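Nedotum collection notes, March 2022

Carton set, wrist camera. Written up the same evening, mostly so Belmiro and I stop arguing from memory.
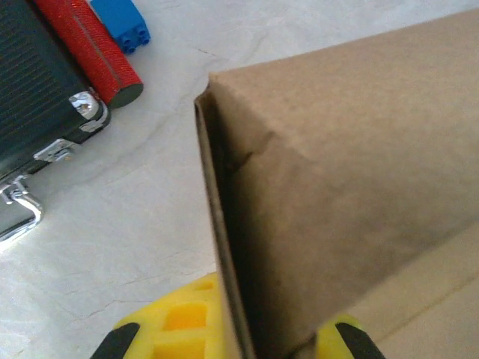

The plan says 500 episodes and then we train. I still don't see where 500 came from. Belmiro Carvalho says it is what Skusham used for their bin task, but they had one bin in one place and we want any carton in any pose. I'd sooner have half as many with the start positions properly mixed up. Said so, was outvoted.

Total on disk is 496 after the checker ran. The checker only looks for missing frames and gaps in the joint log. It has no opinion on whether the grasp was any good, so please stop calling them "clean episodes" in the weekly mail to Nostasberg.

Things I don't trust:

Success label is pressed by the operator. Valente and I both labelled the same 40 episodes without talking, and we disagreed on more than I'd like. Mostly over grasps where the box is held but sagging on one side. Need a written rule. My vote: if you would be nervous carrying it over a shelf, it's a fail.

Plain brown cardboard up close gives the camera very little. An edge, a crease, some shadow. If the policy learns anything from this view I suspect it will be the shadow, and then someone moves a lamp. Want a batch with the lights changed before I believe any number.

Clutter. The case, the red roll and the blue brick are meant to be distractors, but a distractor that sits in the same corner for a whole run is a landmark. Shuffle between episodes, not between sessions.

Operator habits. I come in from the same side nearly every time, and so does Valente. The plots show 2 fat bundles of approach paths and hardly anything between them.

To do: labelling rule on the wall. Relabel the 40. Lights batch. Ask Belmiro whether the October test cartons were ever kept out of training, as the folder names suggest they weren't.

Not starting a training run until that last one is answered.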